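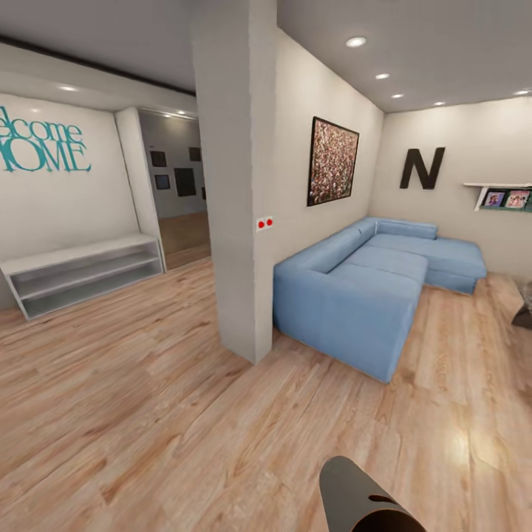 Nandano bringt Mitschnitt ohne Extra-Hardware

Suchbegriff eingeben Suchen

Drucken | Per E-Mail senden

Ich hab ja schon öfter über meinen Kabelsalat im Netzwerkschrank gejammert, deshalb hat mich die Meldung von Ramine gleich gefreut: Der Netzwerkausrüster legt im Dezember Version 11 seiner Monitoring-Software Nandano nach, und die kann den Datenverkehr jetzt direkt am Switch verschlüsselt ausleiten! Bisher brauchte man dafür eine eigene Appliance von Didenko, und die war (ich sag's mal nett) kein Schnäppchen.

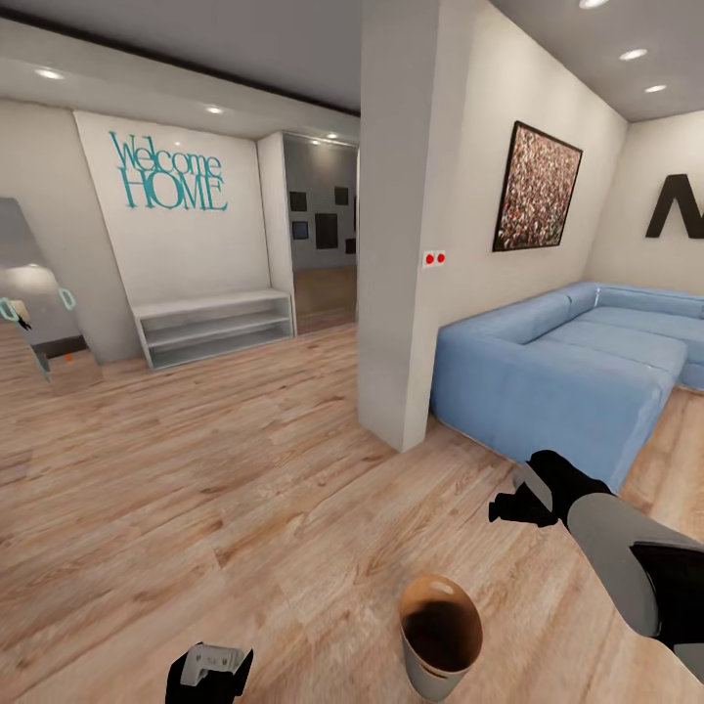 Eingangsbereich mit Schriftzug „Welcome HOME“ und niedrigem weißem Regal

Spannend finde ich vor allem die Filterregeln. 141 Vorlagen sind dabei, von VoIP bis Backup, und wer mag, bastelt sich eigene dazu. Valentin Leblanc, Produktmanager bei Ramine, hat mir am Telefon erzählt, dass die Aufzeichnungen 90 Tage liegen bleiben und danach automatisch gelöscht werden. Verkürzen lässt sich das, verlängern leider nicht. 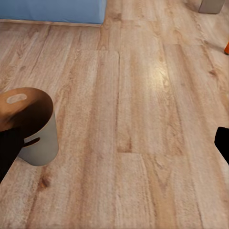
Bestandskunden bekommen das Update kostenlos, müssen aber vorher die Switches auf die aktuelle Firmware bringen. Plant dafür pro Gerät 15 Minuten ein und macht das bitte nicht mitten am Vormittag – ich spreche aus Erfahrung. Eine Anbindung an Etness soll folgen, einen Termin wollte Leblanc mir nicht verraten.

Kommentare

portspiegel: Läuft das auch auf den alten Modellen mit Kupferports?

Jule_K: Bei uns schon, nur das Menü hakt etwas.

nachtschicht: 90 Tage sind für unsere Revision zu kurz, schade.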